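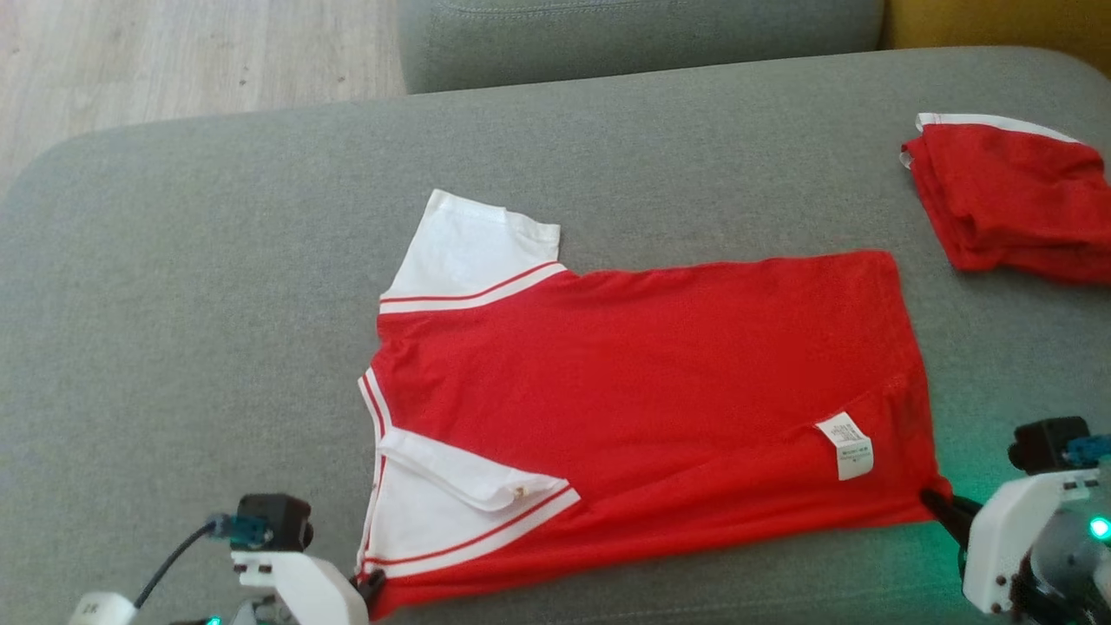 Red shirt with white sleeves, laid flat on the gray sofa. Care label showing at lower right.

14 March 2018
Textile room, folding and garment care notebook
Entry by S. Mogensen

The red knit shirt was taken up this morning as item 17 of the Tutow clothing set. It is recorded as inside out, on the evidence of the label - to be confirmed by N. Becerra before the sheet is signed.

The body shows faint creases, heavier toward the lower right. The white sleeves carry a band with a thin red stripe. One pale button noted. The print on the care label is to be copied by hand into the register.

Procedure agreed with B. Hosseinzadeh: smooth the body, bring the sleeves in, fold lengthwise, then in half. Up to six attempts per garment are allowed. Sleeves are to be folded before the collar is touched - the July notes had this in the wrong order and have been corrected.

Outstanding: shelf tag for item 17; second sofa cover still with the laundry; J. Hägglund to return the steamer to room 374.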